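How to dry a week's washing indoors without living in a swamp

I have lived in a first-floor flat in Urkavlow for three winters, and in that time I have owned no garden, no balcony and no tumble dryer. I have owned a great deal of damp. What follows is the method I use from October until April, when it becomes possible to open a window without losing feeling in one arm.

It assumes one airer, one room with a door that shuts, and a normal amount of clothing. If you have four children and a football team, the same steps apply but I am sorry for you.

Before you start

You need:

An airer. Mine is a Fliden with 20 rails, of which 3 are bent.
A handful of hangers, the thicker the better.
A fan. Any fan.
A dehumidifier, if you can run to one. The small Moser is noisy and ugly and I would save it from a fire before most of my furniture.
Somewhere flat to fold things at the end.

You don't need scented beads, a special ball, or the heated pod thing that looks like a wardrobe having a panic attack.

Step 1: Spin it again

Your machine has a spin-only setting. It is probably on the dial between two settings you have never used, and it takes 10 minutes. Use it. Water that goes down the drain doesn't have to be dealt with by your curtains.

Leave wool out of this, and anything with a label that sounds nervous.

Step 2: Shake everything

Take each item out and give it two good cracks, as if you were trying to start a race. Shirts want doing from the hem, trousers from the ankles. Half the creases people iron out were put there by lifting the washing out in one lump and carrying it about like a sleeping dog.

Pull collars and cuffs straight while they are wet. Do up the top button of anything that has one. It feels fussy and takes four seconds.

Step 3: Load the airer with gaps

The temptation is to use every rail. Resist it. One item, one empty rail, one item. Long things go on the outside and small things in the middle, where the air has less far to travel. Socks can go over the edges, in pairs if you are an optimist.

Shirts do better on hangers, hooked over the end of the airer or along a door frame. Jeans should be hung by the waistband with the pockets pulled out. They look dreadful. Shut the door on them.

Never put anything on top of the airer "just for now". There is a jumper in my house that was put there just for now and it smelled of pond until spring.

Step 4: Choose the room and stick to it

Pick the smallest room you can do without for a day. Put the airer in the middle, away from the walls, and shut the door. If you have a dehumidifier, turn it on and keep the window closed. If you haven't, open the window a crack and point the fan at the washing. Doing both at once means you are trying to dry out the town, and Urkavlow at least is not going to cooperate.

Don't spread the load around the flat on radiators. I did this for my entire first winter. Every room got slightly wet, the radiators heated the backs of some towels, and a black patch the shape of a ham came up behind the wardrobe.

Step 5: Turn it once

After a few hours, go in and turn everything over. Move the things that are nearly dry to the outside and open up anything that has slid into a bunch. Waistbands, hoods and armpits are always last. Judge the load by those and ignore the rest, which will be dry and smug long before.

Step 6: Take it down and fold it straight away

Clothes left on the airer become furniture. You start dressing from it, then you wash another load and there's nowhere to put it, and by the end of the week you own two heaps and are wearing a swimming costume under your work trousers.

So take it down in one go and fold it on a table. A bed will do, but a bed is soft, the folds wander, and you may end up lying on it. For short-sleeved tops, lay the thing flat, smooth it from the middle outwards, bring the sleeves in, then bring in the sides and fold up from the hem. It need not be perfect. It needs to be roughly a rectangle and it needs to stay one as far as the drawer.
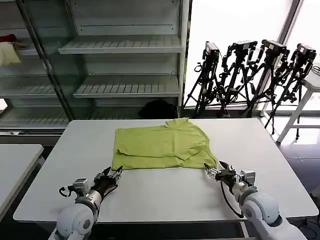 What it costs

I kept a tally in a notebook for one whole drying season, for reasons that made sense in November. I ran the Moser for 236 hours. I won't turn that into money, as tariffs change and so does my willingness to know. It was less than I had been spending at the launderette on Allside, and nobody's uncle tried to sell me a kettle while I waited.

The fan costs very little. The second spin costs less than that.

When it goes wrong

It smells. It took too long to dry, and putting it back on the airer won't help. Wash it again, hotter if the label allows, and this time leave bigger gaps.

It's stiff as a board. Usually too much powder. Use less than the scoop suggests; the scoop is not your friend. Towels can be scrunched a bit by hand and they come round.

The windows are streaming. The room is overloaded or the door has been left open. Wipe the glass down with a cloth, wring the cloth out in the sink, and split the next load in two.

It's still damp at the seams. Put it on a hanger overnight and leave it out of the drawer. One damp seam will make a whole drawer smell like a tent.

Everything is dry and creased. You skipped Step 2. I can't prove it, but I know. If the creases are mild, fold the item while it's still warm from the room, smooth down each fold with the flat of your hand, and put something heavier on top. A pile of towels irons a T-shirt surprisingly well overnight, and asks for nothing in return.

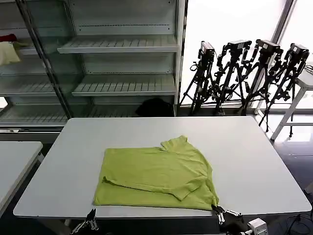

A reader wrote in after the first version of this page to say that the gaps on the airer are all very well, but she has one room and sleeps in it, and what is she supposed to do, move out? Fair. She now hangs the load when she leaves in the morning, runs the fan until she gets home at six, and does two small washes a week where she used to do one big one. Shirts on hangers go over the shower rail with the bathroom door shut. She says it works apart from dressing gowns, which she has given up washing until the weather turns.

I have nothing to add on dressing gowns. Mine took almost two days last time, and I had turned it twice.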